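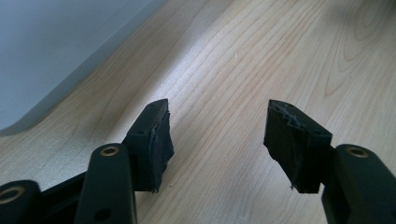 Hi, I'm Catherine Laing, and I'm looking for people who get stuff fixed instead of tossing it. Or who try to, anyway, and end up with a toaster in pieces on the kitchen table for a month (guilty!).

I'm writing a small book about home repair in and around Zosthorpe, and I'd love to talk to around 30 of you. You don't have to be handy. If your dad glued the same chair leg every winter, or you've got a drawer full of screws you can't bring yourself to throw out, I want to hear about it. Same goes if you gave up halfway and bought a new one. Those are some of my favorite stories so far.

What it involves: one chat, 60 minutes tops, at my place on Gomer Street or over the phone. I'll record the sound only, type it up, and send you a copy so you can cross out anything you don't like. Some people may get a second call in June if I have more questions. Please bring one thing you've mended, or a photo of it if it's a washing machine.

I can pay $30 for your time, cash or check, and there will be coffee and usually some kind of pie. If you're coming over from Tuselholm I'll cover the bus too.

You need to be 18 or over and live within an easy drive of town. I'm a bit short on renters and on folks who sew, so if that's you, please get in touch!

To sign up, drop a note in the box at Yusof Hardware with your name, your number, and a line or two on what you fixed. I mostly call people back after 3 in the afternoon, so tell me if evenings suit you better.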